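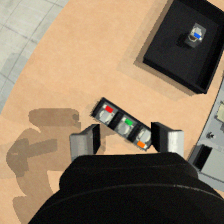 Has anyone managed to sort out a kitchen drawer that's under 30cm wide? We moved into a flat in Jardale and whoever fitted the kitchen put in one narrow drawer next to the cooker, and that's our lot. Batteries, fuses, picture hooks, the key for bleeding the radiators, it all goes in there and I can never find a thing. I do like the idea of a long thin holder with dividers, three bits in a row and each one in its own slot like on that orangey tabletop, but everything in the shops seems to be made for great big drawers. I tried a cutlery tray from Kivonow and it stuck out by a whisker so the drawer wouldn't shut (very annoying, I'd already thrown the receipt away). I'm renting, so no drilling or glueing please! Budget is tiny. Has anybody got one that works?
Posted 5/12/22 by drawerful_of_doom

teaspoon26
Ooh, I had exactly this in my last place. Measure the inside of the drawer before you buy anything, and I mean the inside, at the bottom, with the runners in. Mine was a good bit narrower down there than at the front. Then forget trays altogether and get single narrow boxes that you can shuffle about. I use the ones from Dagdag, they come separately so you can buy two, see how you get on and go back for more. A strip of that rubbery non-slip matting underneath stops them sliding to the back every time you open it. You can cut it with ordinary scissors and it lifts straight out when you move.
One more thing, keep the batteries away from loose screws and hooks, and don't let the little 9V ones knock about together. I put a bit of tape over the ends. And the radiator key lives on a hook inside the boiler cupboard now, where I was always looking for it anyway!

mossy_258
just chuck half of it out. we did ours in September and most of it was takeaway menus

Bertie's Mum
Cereal boxes! Cut them down to the height of the drawer, cover them in leftover wallpaper if you're feeling fancy and wedge them in side by side. Mine have lasted ages, apart from the one where the glue leaked. I know somebody will say Tornorari do a proper stretchy one, and they do, but I found it pinged back in at one end whenever I pulled the drawer out quickly, so I gave it to my sister for her make-up.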